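Mumham Supply
Home > Air and Moisture > Dehumidifiers > Portable

Fondaver Venter 1306 Portable Dehumidifier

Item: 1306
Power: 120 volts, standard household outlet
Claimed removal: 70 pints per day
Claimed coverage: 1000 square feet
Drain: bucket or garden hose
Pump: no, whatever the carton suggests
Page updated: 2025-11-12

The short version

It's a decent dehumidifier sold with indecent claims. We carry it and we'd put it in an ordinary damp basement. We wouldn't buy it on the strength of the box, and we've rewritten most of the manufacturer's copy below.

The big number

Fondaver prints "70 PINTS" on the carton in letters you could read from the parking lot. Look on the side panel and you'll find the test conditions in much smaller type: a hot room, air close to saturated, the fan on high, and a machine running without a break for a full day. If your basement feels like that, you have a plumbing emergency and should go turn off a valve.

A cool basement gives up water much more slowly. The air down there holds less moisture to begin with, and the coil has to stop every so often to defrost. Expect a fraction of the printed figure. We won't tell you what fraction. It depends on your walls, your soil, how often somebody leaves the door open, and whether there's a clothes dryer leaking into the room, and any store that quotes you a number over the phone is guessing.

One more thing about pints. Older machines were rated in warmer air than newer ones, so an old number and a new number can't be laid side by side. Customers bring in a twenty-year-old unit and ask for the same size. Measure the room instead.

Coverage

The carton says 1000 square feet. Fine, if that means one open room with a normal ceiling and air that can move. Put up a few walls, stack boxes to the joists, shut a door on the laundry corner, and the machine will do a nice job on the part of the basement it can reach. The rest will smell the way it did before.

We'd call it right for a single open basement of modest size, a workshop, or a big crawl space with a decent liner. For an old stone foundation with a dirt floor, save your money. No portable unit is going to dry out the ground under your house, and you'll be paying the electric company while it tries.

Controls

Buttons on top for fan speed, target humidity and a timer. The display shows the humidity the machine thinks it is sitting in. Be suspicious of it. The sensor is inside the cabinet, a few inches from a cold coil and a warm one, and it reads the air right there. Buy a cheap separate gauge, set it across the room at chest height, and go by that one. If the two disagree, adjust the setting until the gauge across the room reads what you want and ignore what the machine says.

There is a mode called Smart Comfort. As far as we can tell it picks a humidity target for you and doesn't say what the target is. Leave it off.

The timer is useful if you only want the unit running at night. It does forget its setting after a power cut, which the manual mentions on a page most people won't reach.

Bucket and hose

The bucket slides out the front and has a handle that folds down. It's on the small side for a machine that claims this much, and when it's full the compressor stops and a light comes on. Carrying it upstairs without slopping takes practice. In a wet April you'll be doing that more than you'd like.

Use the hose. The outlet is at the back, low down, and takes an ordinary garden hose end. Two warnings. The hose has to run downhill the whole way, with no hump over a doorsill and no loop lying on the floor. And the fitting is plastic, so turn it by hand and stop when it's snug. A cracked fitting is the most common thing we see come back across the counter, and the warranty doesn't cover it.

"Pump ready" on the carton means you can buy a pump from somebody else and stand it next to the machine. The same could be said of a bathtub.

Noise

Described by Fondaver as "whisper quiet." We'd like to meet the person doing the whispering. On low you'll hear it in the same room and probably not through a closed door. On high it sounds like a window air conditioner, and the compressor starts with a thump. Set it on a solid floor. On a hollow platform or an old wooden shelf the thump turns into a knock that carries through the house.

Running cost

Please don't go by the yearly figure on the label. It's useful for comparing one model with another, and it has very little to do with your bill. A machine set to a very dry target in a leaky basement runs all day long. One set at a sensible level with the windows shut will cycle on and off. The setting matters more than the badge on the front.

It also puts heat into the room. All of them do. In winter you might welcome that, and in August you may not.

What it won't fix

Water coming through a wall. A downspout that empties against the foundation. Mold already growing on drywall. Grading that slopes toward the house. Fix those first, in whatever order you can afford, and then see if you still need a dehumidifier. We've talked people out of this purchase by asking where their downspouts go, and we'll keep doing it.

Also, ignore the leaflet about "purified air." There's a washable mesh filter behind the grille. It keeps lint off the coil. Rinse it when it looks gray and let it dry before it goes back in.

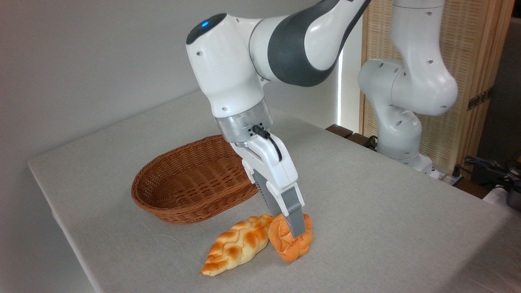
Marla Quindry

I write most of the pages in this section, and I ran a Venter 1306 in our Gidine storeroom before we agreed to stock it. The storeroom is below street level, has a concrete floor, and has ruined its share of cardboard. I expected to send the machine back.

I didn't, though I have complaints. The casters are poor. They roll well enough on smooth concrete and stop dead at anything thicker than an extension cord. The side handles are shallow and you end up hugging the thing to get it down the stairs. The beep that goes with every button press can't be turned off. And the power cord is short, with a note in the manual telling you not to use an extension cord, so find out where your outlet is before you pick your spot.

On the other side of the ledger, it kept the room at a steady level once I stopped trusting the built-in display, it restarted by itself after the power went out (minus the timer), and the filter comes out without tools. The hose connection hasn't leaked. I put it on finger tight and left it alone.

The Fondaver "five year" warranty deserves a slow read. The long part applies to the sealed cooling system only. Everything else, including the fan, the control board and the bucket switch, gets one year. In my experience the bucket switch is what goes wrong in machines of this type. Keep your receipt and register the serial number, and take a photo of the label on the back before you push it against a wall.

Before you plug it in

Stand it upright for a day if it rode home on its side. Leave space behind it and above it. Don't run it in a room cold enough that you'd want a coat; the coil ices up and you'll get noise and no water.

In the carton: dehumidifier, bucket (already installed), filter (already installed), manual, leaflet you can recycle. No hose.

Returns

Unused in the carton, full refund. Used but clean and drained, store credit, less a restocking charge that we'll tell you before you drive over. Drained means drained. Tip it over a floor drain first and wait longer than you think you need to.

Pickup at the Mumham counter or delivery to the curb. We don't carry them down to basements anymore.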